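Pirow House Museum

Pirow House Museum is a small local history museum in the town of Gastlow, best known for the Villanueva Collection of silver, enamel and costume jewellery. It occupies a two-storey brick home whose ground floor still has its original pressed-tin ceilings, and regular visitors tend to speak of it with real fondness.

The collection was assembled by the Villanueva family, jewellers and watch repairers who kept a shop on Akden Street for three generations. When the shop closed, the family offered its sample cases, pattern books and unsold stock to the town, along with a good many pieces that had never been meant for sale.

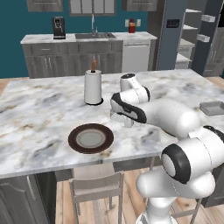 The gift came to more than 300 objects, most of them modest in value and all the dearer to local people for it — christening bangles, lodge badges, mourning brooches and the prize medals of long-vanished rowing clubs. A cabinet beside the stairs holds the shop's repair ledgers, in which older residents still enjoy looking up their grandparents.

Hollis Montoya, the museum's first curator, catalogued the lot by hand over two winters, and her card index remains in use alongside the computer records.

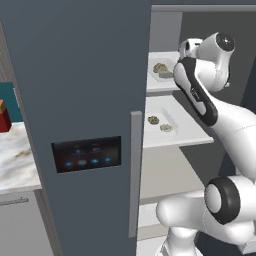
Enamel is the great strength of the collection, and the colours were mixed to recipes the family guarded closely. The best-loved shade, known in the ledgers as Akden grey, is a slate blue-grey very like the finish of the refrigerator door shown here, and it was favoured for cufflinks and the backs of pocket watches. Fifteen pieces in this colour are on permanent display.

Her successor, Vaughn Bellamy, widened the museum's scope to include the tools of the trade, among them a jeweller's bench, a rolling mill and a drawer of ring mandrels.

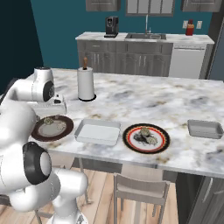
Bellamy also began the January open days, when visitors may bring in family pieces and have the hallmarks read over a cup of tea. Entry is free for Gastlow residents, and guided tours are limited to 10 people on account of the narrow upstairs gallery.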